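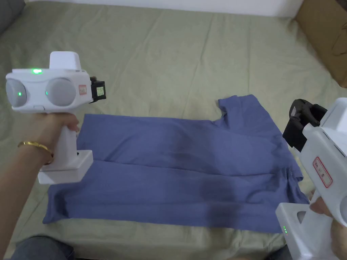
Blue tee, after the lengthwise fold. Right gripper near the sleeve.

June, 14:10. Handheld demos, T-shirt folding, green sheet.

Start state for the second half of the task is now fixed: shirt folded lengthwise, long side toward the operator, sleeve up on the right. Left gripper stays back until the right one has the sleeve. In the earlier batch both went in together and the trajectories were hard to segment.

Episode count before this session: 3,382. Of those, 496 are shirts. Dropped 2 today, both for lost tracking on the left unit when it was tilted too far toward the wall. Re-ran the map and it held.

Check both LEDs green before each take. Jaw label has to stay readable at full open or the width estimate drifts. Ankica saw the same drift on the Fomotik set.

Wrinkles at the right end of the shirt: leave them in. Jarlath wanted the cloth smoothed between takes, but the policy will not get smooth cloth.

To do:
- recalibrate jaw width, right unit
- trim idle time at start of takes
- ask Jarlath whether the Ratumitz split keeps the old two-hand starts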